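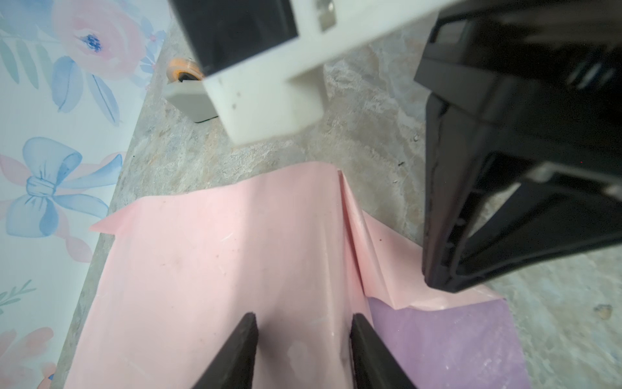 Slide 1. Wrist view, pink sheet, two arms.

Leave this up while people find seats. Don't explain it yet. Somebody will ask about the wallpaper. The wallpaper is staying.

Opening: I work on the Flindik set at Sutden. We collect examples of two arms handling thin, floppy things so that a model can learn to do it without us. So far we have 769 examples. I was told in August that 300 would be plenty, and I'd like that on the record.

Point at the sharp crease in the sheet, right of center. A cup has one shape. A plastic sheet has whatever shape it feels like, and it changes its mind as soon as a finger touches it. Then the purple part folded over on the right: same sheet, other color. Early models treated that as a second object and went after it with real enthusiasm.

(Pause. If no laugh, keep moving.)

How we collect: one operator drives both arms, 8 tries per sheet, then we crumple it again by hand. Crumpling is a skill. Left alone, people crumple the same way every time, and the model learns the person. We now trade crumplers between the Drevavham and Dehghan sites.

What we keep: everything, including the fumbles, labeled as fumbles. A model that has only seen clean folds has no idea what to do after a bad one. Mine had no idea for 11 weeks.

Next slide is the plot of success by fabric weight. Apologize for the axis labels. Water is on the left side of the lectern, clicker sticks, press twice.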